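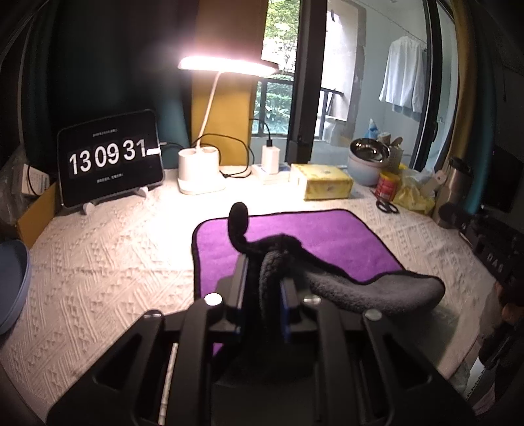 Flooding in Flanorthorpe

Flanorthorpe is a low-lying market town on the lower Braston, and for as long as people have kept records there the river has come up to visit most winters. The parish books list 12 serious floods, though the older entries can be hard to read and one or two may well describe the same wet spell twice over.

Causes

The Braston rises in moorland and comes down quickly after heavy rain, then slows almost to a crawl as it reaches the flat meadows above the town. When a long wet autumn has already filled the ground, as it so often has by November, there is very little room left for more. A high tide further down can hold the water back for hours, and it is then that the lower streets (Tanner's Row and the bottom of Mill Lane above all) tend to go under.

The November flood

The best remembered flood came after 5 days of steady rain. The river went over the meadow bank shortly before four in the morning, while most of the town was asleep, and 527 homes took in water. The bridge was shut for 2 weeks, and families from the lower streets were put up in the grammar school, where by all accounts the soup was plentiful and the blankets were not.

Ratree Somboon, then a district nurse, kept a diary of those days which is still much loved in the town, and a good deal of what is known about the evacuation comes from its pages.

Defences and warnings

The meadow bank was later raised, and a side channel was dug to carry water around the eastern edge of the town. It was planned by the engineer Prapai Kaewkla and follows the line of an old mill stream, so that in summer it looks like any other pleasant brook, with ducks and a footpath.

River levels are read at the Dronotora gauge, upstream of the town. A siren on the corn exchange sounds when the meadows begin to fill, and it is tested at noon each month.

See also

Braston river
Dronotora gauge
Mill Lane bridge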